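**Two-armed table takes shape at the Worelau workshop**

June has been a busy month at the shared workshop in Worelau, where the members' long-running robot table has now clocked up 452 hours of building (they keep a tally on the wall, and are rather proud of it). The project goes by the name of Flatunard, and it began with a secondhand rail, a good deal of tea and an argument over how tall the walls ought to be. Parts have come in dribs and drabs ever since, paid for mostly out of the £400 raised at the Plokasville spring fair.
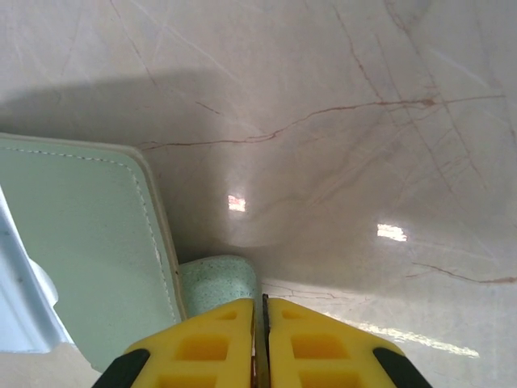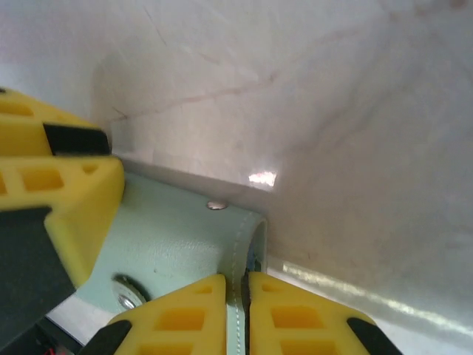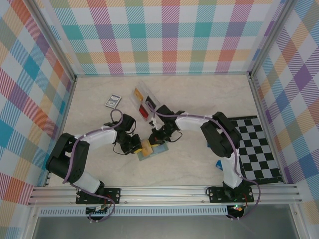
Fingers have taken up most of the club's evenings lately, and the yellow ones now fitted are the 17th design, which will raise a smile from anyone who remembers the first few snapping like biscuits! Members wanted something light that would still hold its shape, and they were very taken with an open pattern suggested by a visitor from the Aoun model club. You can see how it came out in the rows of little rectangular pockets across the face of each finger, with a black pad for grip. The green leather was chosen as a practice piece, as it asks for a gentler touch than a block does, and the stitched edge gives the arms something fiddly to find.

Next on the list is tidying the purple cables, which everyone agrees should have been done weeks ago, and then writing up the build notes, already 222 pages long, so that other workshops can have a go. The doors are open from seven in the evening and newcomers are very welcome to come and look, though it helps to bring your own mug.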